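Home Shop Surfaces Storage Seating Trade Contact

Rata Table Top, White

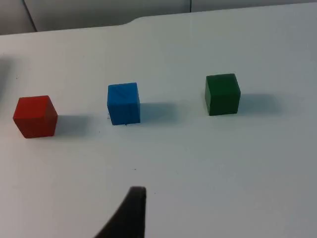
By Razia Dogar, product notes, updated December

The Rata is a loose table top for people who already have legs, trestles or a base they like. It comes in one colour, a matte white that leans slightly toward grey in daylight. We have sold it since we moved the workshop to Grernton, and it is still the top we send out most often to schools, sewing rooms and home offices.

Size and weight
The top is 4 cm thick and 70 cm deep. Length is cut to order, so please give the finished length you want and not the size of the room. Longer tops are heavy and two people should carry them. Anything over the standard length ships on its own pallet and the freight is quoted separately.

Surface
The finish is matte on purpose. A gloss top throws back the overhead light, which gets tiring if you read or draw at it all day. The trade-off is that matte white shows pencil and newsprint more readily. Most marks come off with a damp cloth and a drop of dish soap. For ballpoint, use a little methylated spirits on a cotton bud and wipe with clean water afterwards. Don't use cream cleansers or scouring pads. They polish the finish in patches and we can't restore the original colour.

Put a trivet under hot pots. The warranty does not cover heat rings.

Fitting
There are 13 pre-drilled holes on the underside, laid out for the Asten trestle and the Gilani fixed leg. If you are using your own base, mark your holes with the top face down on a blanket and drill no deeper than half the thickness. Screws are supplied for Asten and Gilani bases only. Tighten by hand. A driver on a high setting will strip the hole.

On the Asten trestle the top can be tilted for drafting. On the Gilani it sits level and can't be adjusted, though the feet have levellers for uneven floors.

Edges and corners
Edges are square with a light sanding. Rounded corners can be ordered at no extra charge and are worth asking for if the table will stand in a walkway or a child's room. Rounded tops can't be returned, as we have no way of reselling them.

Samples and delivery
A palm-sized sample of the finish is free to trade customers. Everyone else pays postage. Allow around 4 weeks for cut lengths. Standard lengths are normally on the shelf and leave the next working morning if ordered before noon. We have supplied more than 3,000 of these tops and still keep the cutting sheets, so if you need a second one to match, quote your old order number.

Contact the Grernton workshop | Returns | © Rata Surfaces | Back to top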